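Pre-collection inspection checklist with comments
Cell: Orlow bench, desktop PC disassembly and reassembly tasks
Project: Stuvinow
Inspection date: 2021-10-26
Inspector and comment author: Angharad Lewis
Applies to: teleoperated and scripted demonstration recording, single arm, fixed scene cameras plus wrist camera

Marking: OK = passes as found. OK/C = passes with comment. HOLD = no recording until cleared. N/A = does not apply to this cell.

Section 1. Arm and mounting

1.1 Base bolts torqued and witness marks aligned. OK
1.2 Joint covers seated, no missing cap screws. OK
1.3 Payload and center of gravity in the controller match the tool fitted. OK/C
Comment: The payload entry had been carried over from the previous gripper. Corrected before power-up. A wrong payload does not always trip a fault. It shows up as drift when the arm is placed in freedrive, and the drift goes into the recorded joint positions. Episodes recorded against the old entry are to be tagged, then reviewed before they go into any training split.
1.4 Protective stop and emergency stop tested from both stations. OK
1.5 Speed limit set to collection profile. OK/C
Comment: Profile is Foulkes-slow, tool speed capped at 174 millimeters per second. The cap stays on for scripted resets too.
1.6 Joint limits restricted to the working envelope. OK
1.7 Cable loops clear of the elbow and wrist through the full range. OK/C
Comment: Run the arm through the four corners of the work area with the case in place. The external cables move differently when the wrist is rolled past its usual angle. If a loop touches the chassis at any corner, re-dress it and repeat all four.

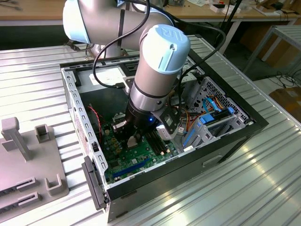
Does the PC have to be disconnected from the wall before a demonstration is recorded, even when the task never touches the supply?
The line cord comes out and stays out for every episode, whatever the task is. The cord goes on the hook at the operator station, where the second person can see it.

Section 2. Gripper and wrist

2.1 Finger screws tight, no play at the fingertips. OK
2.2 Fingertip pads inspected for wear and embedded metal. OK/C
Comment: Pads replaced at the start of this block. Replacement interval is 1000 closures, read from the gripper counter and entered in the log. Do not reset the counter without an entry.
2.3 Grip force at collection setting. OK/C
Comment: Set to 40 percent of range for memory modules and cable plugs. Operators have asked for more force on the power connectors. Refused for now. A change of force partway through a block makes two data sets that look like one, and the learner has no force channel to tell them apart.
2.4 Wrist camera bracket rigid, lens clean. OK
2.5 Wrist camera calibration checked against the target. OK/C
Comment: Reprojection error within limit. Repeat the check after any contact between bracket and chassis, however light. The drive cage is the usual point of contact when working toward the right side of the case.
2.6 Tool flange indicator agrees with controller state. OK
2.7 Gripper opens fully inside the case without touching the walls. OK/C
Comment: Passes over the memory slots. Marginal next to the drive cage. Operators are to approach that area with the gripper part open. This needs to be stated in the task card – it is currently passed on by word of mouth, and new operators learn it by hitting the cage.

Section 3. Workpiece

3.1 Side panel removed and stored away from the table. OK
3.2 Case laid flat, does not rock when pressed at each corner. OK/C
Comment: The ribbed table top lets a case sit level in some positions and ride up on a rib in others. Press all four corners after each reset. A case that rocks by even a small amount moves during insertion, and the demonstration then teaches a correction that has no visible cause.
3.3 Case position within tolerance of the reference overlay. OK
3.4 Sharp edges on the chassis taped or deburred where hands go in. HOLD, cleared same day
Comment: One raw edge inside the case, in reach of the resetting hand. Filed. Cut-resistant gloves remain mandatory for resets.
3.5 Loose wires inside the case do not cross the insertion path. OK/C
Comment: The supply wiring is to be left as it falls after a reset, provided it does not cover the slots. Do not tidy it into the same shape each time. Variation in the wiring is wanted. Variation in the case position beyond tolerance is not.
3.6 No loose screws or clips on the board. OK
3.7 Slot latches move freely. OK
3.8 Board visibly damaged? If yes, retire it. OK/C
Comment: Boards are scrap stock and do not need to work electrically, but a cracked slot changes the insertion force and must be taken out. Write the board number on the retirement sheet and on the board. 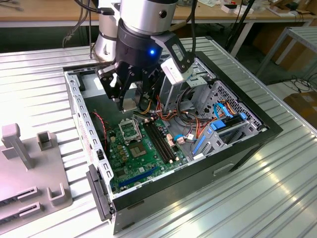
Fig. 2. Gripper lowered into the open case, CPU socket bracket raised. Refer to items 2.7 and 3.8.

Section 4. Fixture

4.1 Fixture plate fastened to the table, no movement under hand load. OK
4.2 Posts and holders free of cracks. OK
4.3 Fixture inside the view of at least one fixed camera. OK
4.4 Parts placed in fixture match the task card. OK/C
Comment: Task cards give the starting contents of the fixture by letter. Where the card calls for a bare fixture it is to be bare. Episodes started with a leftover part in a holder were found in the last review and had to be relabeled one at a time.
4.5 Spare fixture available. N/A
Comment: On order from Sornis. Until it arrives, a cracked holder stops collection.

Section 5. Cameras, lighting and recording

5.1 Fixed cameras locked, mounts marked. OK
5.2 Exposure locked on all cameras. OK/C
Comment: Auto exposure had been switched back on for one fixed camera after a driver update. Set to manual. Add this to the startup script so that it no longer depends on the inspector noticing.
5.3 Glare check on table surface. OK/C
Comment: Direct sun on the ribbed metal gives long bright streaks. This is accepted as long as the board itself is not washed out. A fixed blind position was proposed and turned down, as the trained policy will have to run in the same room at all hours. Operators record blind position in the episode header (open, half, closed).
5.4 Clocks synchronized across cameras, arm and gripper. OK/C
Comment: Worst offset measured in the morning was within one frame at the recording rate. Check again after lunch. A slow drift in the gripper clock is hard to see in playback and does real harm to the action labels.
5.5 Free disk space sufficient for the planned block. OK
5.6 Test episode recorded, replayed and deleted. OK
5.7 Operator identifier entered as a code, not a name. OK
5.8 Background changes noted. OK/C
Comment: The bench behind the table is in use and its contents change. No action needed. Do not clear it for recording. Nothing on it may overhang the table.

Section 6. Floor and surroundings

6.1 Walkway on the operator side clear. OK
6.2 Floor cables coiled or covered. OK/C
Comment: Coiled cable is acceptable outside the walkway. Anything crossing the walkway goes under a cover strip.
6.3 Boxes and packaging outside the arm's reach. OK
6.4 Stand poles stable, feet not in the walkway. OK
6.5 Fire extinguisher in date and reachable. OK
6.6 Exclusion line on the floor legible. OK/C
Comment: Worn at the corner nearest the operator station. Re-tape before the January block.

Section 7. Conduct of demonstrations

7.1 Operator briefed on the task card. OK
7.2 Hands out of the case before the arm is enabled. OK/C
Comment: The resetting person says "clear" and the operator repeats it. Both are required. A nod is not enough.
7.3 Failed attempts kept and labeled. OK/C
Comment: The current block stands at 633 episodes. Failures are to be kept with the correct code: missed grasp, dropped part, jammed part, operator abort, fault. Operators tend to discard a slow or clumsy attempt and do it again. The resulting set is too clean, and a policy trained on it has no example of how to recover when a module sits crooked in the slot.
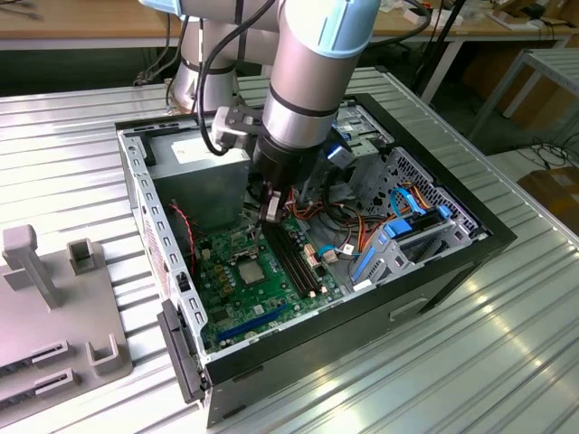 The same applies to hesitation. If the operator stops above the slots to look for a better angle, let the recording run. Trimming is done later by a script with a fixed threshold, and it must not be done by hand at the station. Where the pause comes from a fault or an interruption in the room, use the abort code and start a new episode.

7.4 Start and end poses within tolerance. OK/C
Comment: Start pose is varied on purpose inside the marked volume. The end pose is fixed, above the case with the gripper open. Three operators had been ending with the gripper closed. Re-briefed.
7.5 Module fully seated at end of an insertion episode. OK/C
Comment: Check by finger after the arm is disabled, both ends of the module. The camera views alone do not settle this. If one end is up, the episode is coded as jammed even when the operator believed it went in.
7.6 Break schedule followed. OK
7.7 Operator changes logged. OK

Section 8. Open actions

8.1 Tag episodes recorded under the wrong payload entry. Owner: data. Before next training run.
8.2 Add part-open approach near the drive cage to the task cards. Owner: A. Lewis.
8.3 Exposure lock in startup script. Owner: software.
8.4 Re-tape exclusion line. Owner: lab.
8.5 Confirm delivery of spare fixture. Owner: purchasing.

Status: released for collection with comments. Item 3.4 cleared before release. Release lapses if the gripper, the wrist bracket or any fixed camera is moved, in which case Sections 2 and 5 are repeated in full and initialed on the station copy.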